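Refinishing a matte tabletop: notes on hardwax oil

October 12, 2019

Print this post | E-mail this post

A matte finish on a work surface is easy to live with and slow to put right. These are my notes from redoing one.

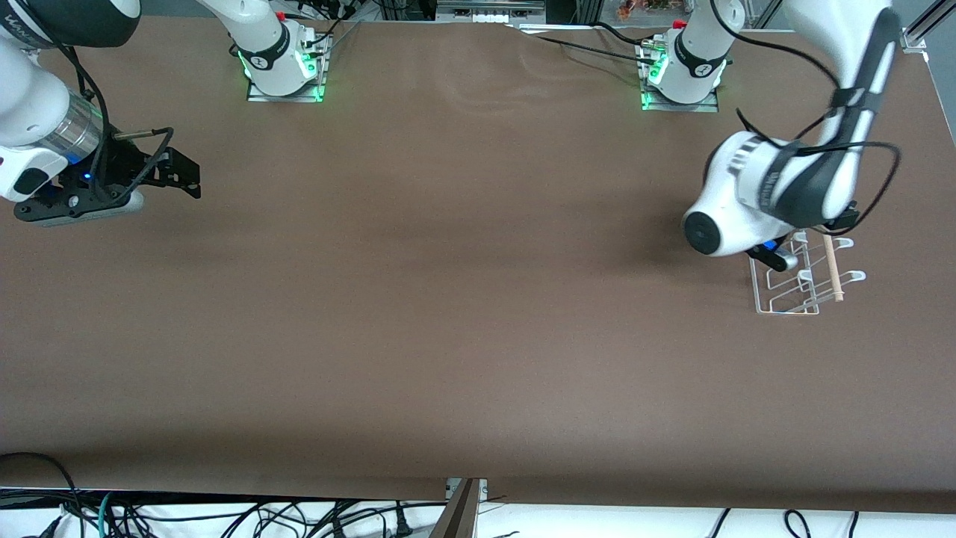 Preparation

Clean with a damp cloth and leave overnight. Sand at 120 grit, then 180, always with the grain. Stop there. Finer paper closes the surface and the oil sits on top. Vacuum, then wipe with a barely damp cloth to raise the grain, and knock it back by hand.

First coat

I used Wostura matte, applied with a Drado white pad. Work in strips 300 mm wide, front edge to back. The tin says to leave it for 4 hours between coats. At 50% humidity I found that too short and left it until the next morning. Buff off anything still shiny after ten minutes.

Second coat

Thinner than the first. Nearly 60 ml covered the lot. Patchy sheen at this stage means too much oil, and a third coat makes it worse.

Curing

Two weeks before standing water, longer in December in an unheated room. Lay oily rags flat outdoors to dry, as they can catch fire if bundled.

Filed under: Workshop, Finishes

Comments (3)

gritty_kitty: Does 180 leave visible scratches under raking light?

Author: Faint ones across the grain if you rush. None along it.

plane_iron: Lisard pads shed less than the Drado ones, in my experience.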